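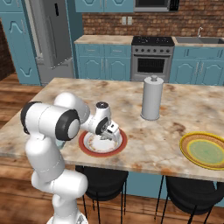 Posted by Ross Dalgleish, Sunday
Print this review | E-mail this review

Jernitz sells Mowat as a kitchen simulator for people who'd like a robot arm but not the bill, and I have now spent six evenings with it. You pick a kitchen, pick an arm, and try to tidy up without shaming yourself. My pick had teal cupboards, red-brown brick and a marble island, a nicer fit-out than anything I'll ever own. The job I kept going back to was the plate with the reddish-orange rim, where the white arm has to fold itself down over the benchtop and get its fingers somewhere useful. The middle of a plate is a poor place to grab one. I went there often.

Installation took me four goes. The guide assumes you already know which graphics driver you've got and how you feel about it. Once running, though, it's a handsome bit of software, and my ageing desktop only sounded like a leaf blower when I turned the shadows up.

Controls are the weak spot. The keyboard mapping puts wrist roll next to gripper close, so I'd go to turn the hand and clamp thin air. A gamepad is much better, and Jernitz should say so on the front page instead of in an appendix. Scripting is good. Raelene Kerslake, who shares my shed and my power bill, had a pick-and-place routine going in two hours, having read the manual first like some kind of show-off.

Contact is believable most of the time. Thin things lying flat are a misery to pick up, same as in life, and I've stopped holding that against it. The replay tool is excellent if you enjoy watching your own mistakes from several angles.

I tried Cletent's rival package last winter. It has more arms and uglier kitchens, and the licence nags you monthly. Mowat is a one-off purchase with updates included, so I'm keeping it. Get the gamepad.

Rating: 4 out of 6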